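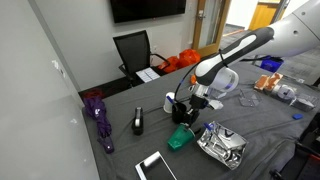 Facilities > Shared rooms > Oststead > Galleries > Table sort

Table sort, ground floor meeting room

Apr 23, 2018

The table in the ground floor meeting room collects small items between one booking and the next. Most are stationery, drinks cups and food wrappers. The rest is personal property, and a few things fit no heading in the storage list. This gallery covers the sort of that table and the layout used for it. It should be read with the storage list, which is kept by Annick Ferrand and currently runs to 2,863 entries across all the Oststead rooms.

The table is covered with a dark grey cloth for sorting. A plain dark surface makes pale objects easy to find, and the cloth stops pens from rolling. It is less good for black items. The black cup and the tape dispenser should therefore stand upright and not be laid on their sides.

Stationery. Black cup with a blue-capped pen in it; second pen of the same kind still on the cloth. Tape dispenser standing, black with a silver top.

Personal items. Purple umbrella, folded, near the left edge. White smartphone at the near edge, screen dark.

Wrappers and cups. Crumpled silver foil bag with dark printing, white paper cup behind the pen cup. The bag is recorded as packaging whether or not there is anything in it, and goes on the list only if it is full and sealed.

Pens go in the cup, cap upwards. Roland Clegg has asked for them to be stored flat in the drawer, as they are in the first floor room, but the drawer here is 30 cm deep front to back and loose pens travel to the rear of it. The cup stays until the drawer is fitted with a divider. The Sulta divider tried in August was too wide by 9 mm and was returned.

Clear containers are used for everything that has no fixed place. They are not labelled by content. The reason is practical: contents change with each sort, and old labels were left on for months and misled people. A clear wall shows what is inside without one. Containers are put out along the middle of the table before any item is moved, with space on both sides for a hand.

The order of work is fixed:

1. Stationery to holder or drawer.
2. Cups and packaging checked, then removed or kept.
3. Personal items to one end of the table, away from the containers.
4. Remaining small items to a container, largest first.
5. Blocks and other solid pieces last.

Step 4 takes the most time. Large items placed first leave gaps at the sides which small ones will fill. If small pieces go in first they end up underneath and the container has to be emptied to find them. 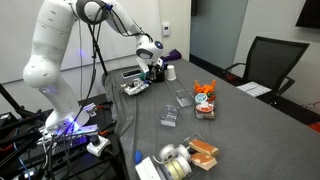
Step 5 was added to the list by Fredy Mamani. Wooden blocks are heavy for their size and will push a light container along the cloth if dropped in from one side. They should be lowered in flat, or left on the table until the container has been moved to the shelf.

Containers. Two clear ones empty, the nearer slightly to the left. The one to the right of them is filled, with a bright orange item at its back and a round orange-red and white item at its front.

Blocks. Two, reddish-brown and pale wood, over a further clear container. The lower one lies in front at an angle.

Far end. Black cylindrical holder, white cup immediately to its right, foil tray nearer the front. Dark purple item behind, towards the back edge.

Foil trays crease under very little weight and should not be stacked. Where one has to be kept, it goes on top of a container and never in it.

Personal items are held for 46 days and then passed to Aparecida Xavier at the front desk, who enters them in the lost property book. Umbrellas are tied before storage. Phones are not held in the room at all. They go to the front desk the same day and are signed for there, and the room number is written next to the signature.

The replacement containers are from Yeom and have a slightly thicker rim than the old ones. Old and new will nest, but only with the new one underneath. Two that have been forced together the other way can be separated by pressing on opposite corners; do not lever them apart with a ruler, as the rim splits.

The shelf for full containers is to the Jituvier pattern with adjustable brackets. The lowest position is reserved for blocks and anything else with weight in it. Requests to change the positions should be sent to Bianka Halász, with the room and shelf number in the subject line.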